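Corkum cell - notebook, May, started 7.40 in the morning

Right, picking up from where Sevim left the page yesterday. The arm was stopping short on the memory step again and she'd written "wrist? cable? ask me" in the margin, which I did, over the phone, while she was on the train to Barbridge. Her view is that the camera cable had been pulling at the wrist when the last joint swings round. Mine was that the fixture had crept. We were both a bit right, annoyingly.

First job was the fixture. I pushed it about by hand and there was play at the back, not much, but you could feel it knock. Took both T-nuts out and found one had a chewed thread (my fault, I think, from the rush before the Karakaya visit). New nut, tightened both, pushed again - solid. Then I taught the pick points afresh, because there's no sense trusting the old ones after that. The hard drive was fine first go. The CPU recess needed two tries, as I'd typed the height in with the wrong sign and the arm quite rightly refused to go there. Lovely to see the limits working, anyway!

Then the cable. I gave it more slack at the top and moved the tie up so it hangs down beside the arm without rubbing on the joint cap. Turned the wrist by hand through 90 degrees each way and it stayed clear both times. Sevim, I did NOT touch the camera bracket, so your calibration should still stand, but please check it when you're back as I don't want to be the one who says it's fine.

After that I jogged down over the board at slow speed with my hand on the stop.

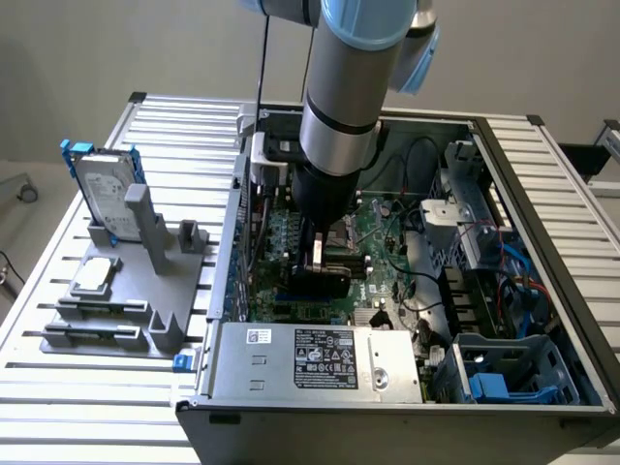

Corkum cell, gripper down over the motherboard, parts fixture on the left.

Speed was set to 7 per cent for all of this and I'd leave it there until we've done a proper long run. Ran the dry cycle (no memory in the fingers, just approach, pause, lift) while I had my tea, and the counter went from 671 to 700 with no stops. Very pleased with that. I did hear a small tick from the gripper on closing, every time, same place in the stroke. Wiped the fingers, put one drop of the Broltis oil on the slide, and it got quieter but hasn't gone. Birsen says hers did the same for months before the slide wore out, so I've asked her to put one on the next order.

Still to do:
try it with a real memory stick, slow, one of us on the stop
new labels on the fixture slots, the old ones have gone furry
find out who has the 2.5 mm hex key, the long one
copy the new pick points to the shared drive (have only saved them on the controller so far)

Left it parked at home position, power off at the wall, air off too.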